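Feltro de mesa Marnden, rolo ou corte à medida

Ref. Redari 140
Largura do rolo: 140 cm
Espessura: 2 mm ou 5 mm
Cores: azul-petróleo, cinzento, bordeaux, areia
Venda ao metro, corte incluído

Vou já confessar que este é o artigo da loja de que mais gosto de falar, por isso preparem-se! Comecei a vender o feltro Marnden quando andava à procura de qualquer coisa decente para forrar a mesa cá de casa, onde se joga às cartas, se costura e se montam puzzles de mil peças que ficam ali semanas. Tinha experimentado feltro de manualidades, daquele fininho que se compra em folhas, e ao fim de um mês estava cheio de borboto. O Marnden é outra conversa: mais denso, cai direito, e as cartas deslizam sem fugir.

A pergunta que mais recebo é qual das espessuras levar. Para jogos de cartas e dominó eu vou sempre para a de 5 mm, que abafa o barulho das peças (os vizinhos de baixo agradecem) e deixa apanhar uma carta pela ponta com facilidade. A de 2 mm é melhor para quem quer forrar gavetas, fundos de caixas ou uma mesa de costura, onde o tecido precisa de ficar mesmo raso. 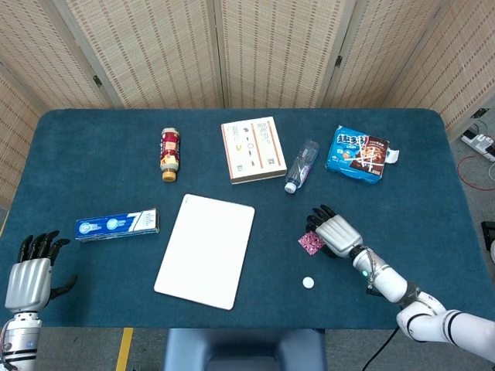 Quanto à cor, o azul-petróleo é o que sai mais, e percebo porquê. Não cansa a vista à noite, com candeeiro, e disfarça melhor o pó do que o bordeaux, que é lindo mas mostra cada pelinho de gato. O cinzento é bonito em escritórios. O areia, sinceramente, só o recomendo a quem não bebe café à mesa.

Como aplicar

Meçam o tampo e somem 5 cm de cada lado. Passem um pano quase seco na madeira, deixem secar bem e estendam o feltro uma noite inteira antes de colar, para perder as marcas do rolo. Eu uso a cola de contacto Fungate, em camada fina, do centro para fora, e aliso com as mãos abertas. Nos cantos arredondados façam pequenos cortes em V na dobra de baixo, senão fica um chumaço feio. Se não quiserem colar, um elástico cosido na bainha resolve e dá para tirar quando há visitas para jantar!

Para o corte, tesoura grande ou o cortador rotativo Yokoyama, que também temos (ver acessórios). X-ato só com lâmina nova, porque uma lâmina cansada puxa as fibras e deixa a borda desfiada.

Limpeza

Escova macia uma vez por semana, sempre no mesmo sentido. Nódoas: água fria e uma gota de sabão neutro, a dar toques com um pano branco, sem esfregar. Não vai à máquina. Já houve quem tentasse e me mandasse fotografias de uma coisa que parecia um chapéu.
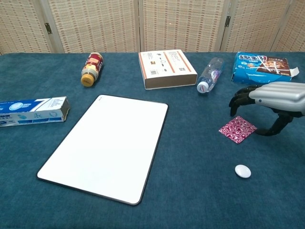
Texto: equipa da loja Redari
Atualizado em 03/01/2018

Uma nota sobre stocks. O bordeaux de 5 mm esgotou em novembro e a nova remessa ainda vem a caminho, mas aceito reservas por email. Nas outras cores há rolo inteiro. Os tons podem variar um bocadinho de lote para lote, portanto, se precisam de forrar duas mesas iguais, encomendem tudo junto e escrevam isso nas observações.

Envio os cortes enrolados em tubo, nunca dobrados. Até 103 cm de comprimento segue no tubo pequeno, com portes normais; acima disso vai no tubo grande e paga a tarifa de volume. Quem estiver indeciso pode pedir amostras, mando um quadradinho de cada cor dentro de um envelope.

Acessórios compatíveis: cola Fungate, cortador Yokoyama, elástico de bainha, escova macia.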